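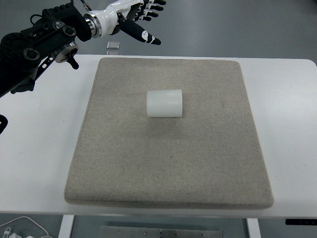 Photo: Munia

I have finally got a proper felt mat for the table and I'm ridiculously pleased with it! It's the big square beige one from Pluvon, with rounded corners and a nice thick edge, and there's still a margin of white tabletop on either side for a mug or a pencil.

I'd been dithering between this and the dark grey, but the speckle won me over. All those little flecks of light grey and tan together look like porridge oats (in a good way). Crumbs vanish into it, so I now give it a shake out of the back door every evening.

The best bit is how quiet everything has become. Ribbed plastic things like the white one lying on it used to clatter about on the bare table and drive me up the wall. On felt you just get a soft little thud – lovely.

It took 4 days to arrive, rolled up tight, and the corners needed a night under some heavy cookbooks before they'd lie flat. I'm already eyeing up a smaller one for the hall shelf, where the keys go. Should I stick with beige or be brave and try the green?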